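# Chapter 5: Cucurbits in Storage

Squash, pumpkins and gourds are grown for a mature fruit with a hard rind, and most of the value of the crop is decided after it leaves the field. A sound fruit held under the right conditions can be sold for months. The same fruit, bruised at harvest or cooled too far, may be lost before the first shipment. The chapter deals with the period between cutting and sale. Field production was covered in Chapter 2 and is repeated only where it affects keeping quality.

The following terms are used throughout:

- **Maturity** - the stage at which the rind resists a thumbnail and the stem has begun to cork.
- **Curing** - a short holding period in warm, moving air, during which cuts seal and the rind hardens.
- **Chilling injury** - damage to living tissue at temperatures above freezing, often seen only after the fruit is returned to a warmer room.
- **Shrink** - loss of salable weight from all causes, including water loss, respiration and decay.

## 5.1 Why Fruit Is Lost

A harvested fruit is still alive. It takes in oxygen, breaks down stored starch and sugar, and gives off carbon dioxide, water and heat. No new material arrives from the vine, so every day in storage draws on a fixed supply. The rate of loss depends mainly on temperature. Humidity comes second, and air movement third.

Decay organisms are usually present on the rind at harvest. They enter through wounds, through the blossom scar and through the point where a stem has been torn away. For this reason fruit should be cut with part of the stem attached and should never be lifted by it. Growers who supply the Nemholm packing shed are docked for missing stems, and the records kept there are used in several problems at the end of the chapter. One set covers 269 bins of mixed winter squash, graded on arrival and again at shipping.

Chilling injury is the most common storage fault in small operations, where squash is often placed in a cooler set for apples or root crops. Holding winter squash below 10 degrees Celsius for long periods leads to pitting, off flavors and rapid rot on removal. The damage adds up - two short spells of cold may do as much harm as one long spell.

## 5.2 Size, Shape and Surface

Small fruit has more surface for its weight than large fruit and, other things being equal, dries out faster. Ribbed types add further surface and are harder to wipe clean between the ribs. Stacking is also affected. Round fruit touches its neighbors at small points, and pressure at those points can bruise the flesh without marking the rind.

Small pumpkins are sold both for the kitchen and for table display. Display fruit is held at room temperature once sold, and its remaining life depends almost wholly on how it was cured.

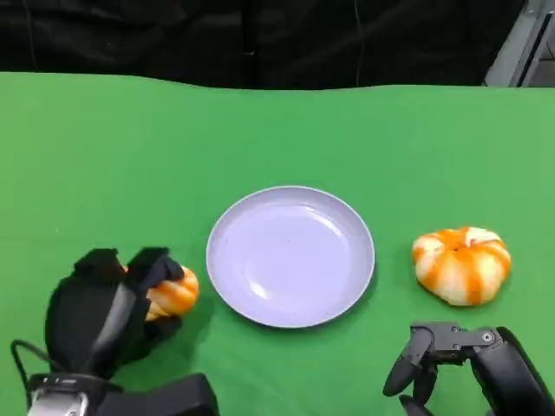
## 5.3 Curing Conditions

Curing is carried out in a closed room with heat and fans, or in the field where the weather is dry. The fruit is placed in a single layer or in slatted bins, with air free to pass on all sides. Types with naturally hard, dry rinds gain less from the treatment, and acorn types should go directly to storage.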